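About Clumska Kitchen

Home-style recipes, small batches, no fuss

Hi and welcome. Quick version, I have granola cooling and a class at four.

Clumska Kitchen is a little cooking school and recipe site. Started by me, Esperanza Manzano, at my own kitchen counter in Lovholm. First it was a Sunday-dinner email to my sisters. Then their friends wanted it. Then people I'd never met, asking why their flan was weepy.

We do everyday food. Beans, flatbreads, soups, baked oatmeal, custards, freezer cookies. Real butter, whole fruit, sugar kept low where the recipe can stand it. Most of it feeds two to four people and fits in a quarter sheet pan or smaller.

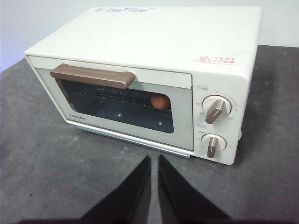 What we teach

Small-batch baking. Our most popular class by a mile. Six muffins, one loaf, a pan of bars you can finish before they go stale.

Weeknight basics. Rice, pan sauces, roasted vegetables, a good vinaigrette. For people who are tired of takeout but also just tired.

Kids' table. Ages eight and up, one grown-up per child please. We make empanadas with store-bought dough and I'm not sorry about it.

Preserves and pickles. June only, when the strawberries come in. Fills up fast so get on the list early.

Classes run at our Clustevport location, on Nakamura Street, upstairs over the shoe repair. Doorbell sticks, push hard. Max of ten to a class so everybody gets there hands in the dough.

The recipes

There are 103 recipes on the site right now and every one is free. No login. I test each one at least three times, and then my sister Inés makes it from the written page without calling me. If she calls me, it gets rewritten.

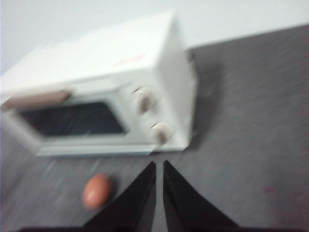

The newest ones go up whenever they're ready. Used to be I promised one a week and it made me cranky and the recipes got worse. So now you get two in one month and maybe none the next. The newsletter goes out to 2000 of you, thank you, still can't beleive it.

Our food, our rules

I cook by weight but list cups too. Salt is Diamond-style kosher unless the recipe says otherwise, so cut back by half for table salt. Oven temps are in Fahrenheit. Any substitutions I've tried are at the bottom of each recipe, and if yours isn't there I haven't tried it, so write and tell me how it went. Eggs are always large. White or brown, like the one in front of the toaster oven up there, makes no difference at all to the cake, I get this question constantly. Cold from the fridge is fine for custards, room temp for anything with creamed butter.

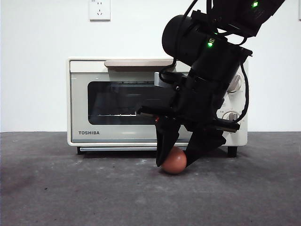
Working with us

Private groups, birthdays, office lunches, yes to all. Gift cards too, any amount. I also write recipes for a few small food makers and I'll always say so on the page when I do. No paid reviews.

Spring schedule closes 10th May, and the June list opens right after. Scholarships: two free seats in every class, just ask, no forms. A dozen eggs and a bag of flour go a long way up here, and that brown egg by the oven would do for half a batch of my lemon bars.

Questions, typos, weepy flan: use the contact page. I answer most things in a day or two, slower when it's pickle season.

— Esperanza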